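9/4/23

We finished the second round of the clutter tests last week, so I'm writing up the result before I forget the details. The short version is that adding wrist camera views to training helped with picking up dishes, and it helped less than I had hoped with everything else.

The task is simple. An arm works at a kitchen counter and moves small dishes on and off a cutting board. The counter has other stuff on it, and the policy has to leave that alone.
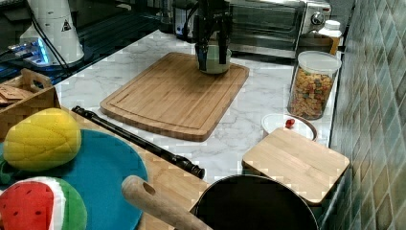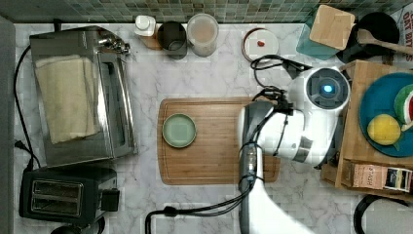 The green bowl on the cutting board, in both of these views. The next one is from the wrist.

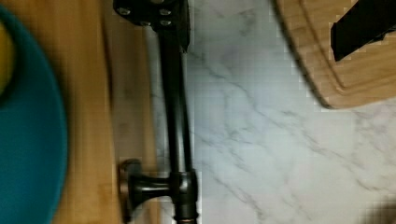 ## What we changed

The first round, in March, used only the outside cameras. We trained on 800 demonstrations, all done by hand with the Denda controller. The policy learned where to go but was bad at the last part of the reach. It would come down next to a bowl, close on air, and go back up as if it had the thing.

For this round we kept the same network and the same training schedule. Two things are different:

- The demonstration set grew to 1534.
- Every demonstration now has a wrist view matched in time with the outside views.

I know that changing both at once makes the comparison messy. To deal with that, I also trained a version on the full set with the wrist view blanked out. That is the baseline I use below. The March numbers aren't part of it.

## What happened

With the wrist view, the arm missed far fewer bowls. Most of the gain came from the rim grasps, where one finger has to go inside the bowl and the other outside. The blanked version still closes early on these, which matches what we saw in March.

Placing did not change much. If the target spot was open, both versions did fine. If something was close by, both versions bumped it at a similar rate. I think the wrist view is too narrow to help there. A lot of what it sees up close is blurry, and anything near the side of the view is only partly visible.

There was one clear loss. With the wrist view on, the policy sometimes went after the wrong object when two things of a similar color were near each other. The blanked version did this less. My guess is that the network trusts the close view too much once the arm starts down, and stops checking where it was told to go.

## Dropping views at random

The fix I tried was dropping the wrist view at random during training. This is an old idea and I took the settings straight from the Onora code, which we already use for loading data. It brought the wrong-object errors back down close to the baseline and kept most of the gain on the rim grasps. Training took 18 hours on the Botix machine, the same as without it.

I also tried dropping the outside views. That made the policy worse at everything, so I stopped after 2 runs.

## Things I would not read too much into

All of this is one counter and one arm. The lighting hardly changed between sessions. I also picked the starting positions for the tests myself, and I probably avoid hard ones without meaning to. The group at Midtbø has a script that draws the positions at random and prints a layout sheet, and I'm going to use that for the next round.

The other thing on my list is a wider lens on the wrist. The mount needs to be redone first to clear the cable, so that will wait until the new bracket is printed.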